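Visiting the Claster Toy and Hobby Fair

I went to the Claster fair in April, mainly to look for stock for a small used toy and book shop. It was my second visit. The fair is held in the old freight hall on the north side of town, a ten-minute walk from the train station. Parking is possible but the lot fills up early, and the overflow lot is on gravel at the bottom of a hill.

Getting in

Doors opened at 9 a.m. for the trade and an hour later for the public. The line for the trade door moved slowly. Badges were printed on the spot, and one of the two printers was down. I was inside by half past nine. Admission included a floor plan, which was accurate except for the back row, where several tables had been swapped.

The hall is one long room with a concrete floor and windows high up on the east side. There were almost 100 tables. Paper goods and books were by the entrance, model trains along the left wall, dolls and soft toys on the right, and everything else in the middle. Coat check was free. Wear comfortable shoes, as there is very little seating away from the food counter.

Books and paper

I started with the books, which was a good decision. By noon the better picture books were gone. Prices were a little higher than last year for anything with its dust jacket. Coloring books and activity books from the seventies were cheap if a page or two had been used. I bought a box of jigsaw puzzles from a dealer who sells as Karpenko. Every puzzle had been put together and checked, and the lid had a slip of paper saying whether it was complete. Two were marked as missing a piece and priced to match.

Board games were harder. Most sellers had not checked the contents, and a few did not want the boxes opened. I passed on those.

Building toys

The building toy section had grown the most. Last year it was a single row and this time it took up a good part of the middle. Boxed sets are priced by people who follow the market closely, and there were few bargains. Mixed bricks sold by weight are a better buy for a shop like ours, where most customers are parents who want a bag of pieces for a rainy afternoon.

It pays to sort through a bin before buying. Look for bite marks, cracked corners and faded color. Press two pieces together and pull them apart again, and if they slide off with no grip, leave them. Larger bricks for younger children hold up better than the small ones and are easy to wash. Red ones are usually easy to find. Light gray and tan cost more because model builders want them. 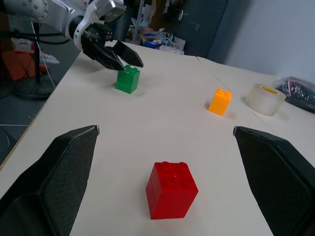
The Follex workshop

Follex repairs and restores old toys, mostly tin and wood, and had set up a work area at the far end of the hall. Talks were given at 11 a.m. and 2 p.m. I went to the first one. It covered removing old tape from cardboard boxes, and the method was simple: low heat from a hair dryer, a thin plastic blade, and a lot of patience. They advised against lighter fluid on printed surfaces, which I had been using.

There were 6 chairs for the audience and everyone else stood. The speaker had no microphone, and from the back it was hard to hear over the train layouts. A printed sheet with the main steps was handed out at the end.

Food and prices

The food counter sold soup, sandwiches and coffee. The soup was lentil and fine. The coffee ran out before one o'clock and did not come back. There is a bakery across the street called Lanard that stays open through the afternoon, and a hand stamp gets you back into the hall.

Most dealers took cards this year. A few in the back row were cash only, and the nearest machine is at the station. Nearly everyone would take a little off for a larger purchase, and more so after three.

I left with four boxes, which was as much as the car would hold with the folding cart in it. The next fair is planned for the fall in the same hall. Dealers can book a table at the desk by the exit, and the organizers said the back row will be renumbered.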